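Progress report, second period: equipment purchasing and planning

Spending in this period went mostly to the second arm station. The arm and controller came through Stedoter at the quoted price. Delivery took 15 weeks against the 12 in our plan, so the accessory orders were moved back to January.

The Varus gripper order is complete. We bought one spare set of fingers and put off the second set, which stays in the budget under consumables. Shipping and import fees came to $1338, and we had set aside less than that. The difference was covered from the travel line, as agreed in the last call.

Floor space and power were the other open items. The outline for the station is taped on the carpet, close to the floor boxes. Cable management was left out of the original budget — our mistake — and we have asked Oltham for a price on floor covers and sleeving. We expect around $400. 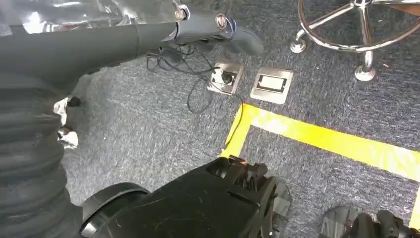 Will the third station still be bought in this funding year?
Only if the Oltham quote comes in before the ordering deadline. Otherwise we will ask to carry the money over and place the order early in the next year.

Two suppliers are being compared for that station. Altıntaş offers a lower purchase price but charges separately for training and for the service contract. Stedoter includes both for the first year. Over 4 years the totals are close, and we lean toward Stedoter because the spare parts would be shared with the arm we already own.

Planned for the next period:
Order cable covers and sleeving
Get a written service quote from Altıntaş
Settle the height of the operator seating before buying more
Update the replacement schedule for hoses and fingers

No change to the total award is requested at this time. A revised budget table will follow with the next report.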